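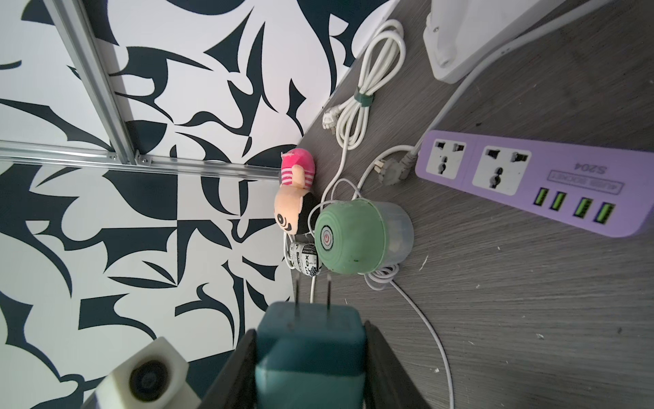

7 min read

4.2 Budgeting for the bench as well as the arm

When we first sat down to plan the Plistside cell, nearly all of our attention went to the arm, and we suspect most small labs do the same. The Kurketti arm was quoted at $1,998, the Bamex gripper kit at $1,049, and for a happy afternoon we believed those two lines were more or less the whole budget. What we had left out was everything that has to sit near an arm before it can do a day's work — sockets, adapters, chargers, rails, and a good deal of cord.

Figure 3. Gripper holding a teal power adapter by its body, prongs up, with a lavender power strip and several white cords on the desk beyond.

The desk in Figure 3 is a fair picture of the kind of clutter our plug-handling task calls for, and it is useful for planning too. The strip has two universal sockets and a row of four USB ports, and a single adapter with a boxy body can easily crowd its neighbor. We now ask for one spare socket for each powered item on the list, and we would gently urge readers to do the same before the purchase order goes out, while changes are still cheap.

Aluminum rail deserves its own line as well. We had folded it into "miscellaneous" and then had to go back to Kao for a second order, with 8 weeks of waiting in between. Brackets and screws should be ordered with the rail, in more than one size if you can manage it.

Finally, we set aside $60 per bench for small parts that wear out or wander off. It is a modest sum, and it saved us a surprising amount of paperwork between September and the end of the project. Gripper fingers are not covered by it — we treat those as a yearly cost, and return to them in Section 4.3.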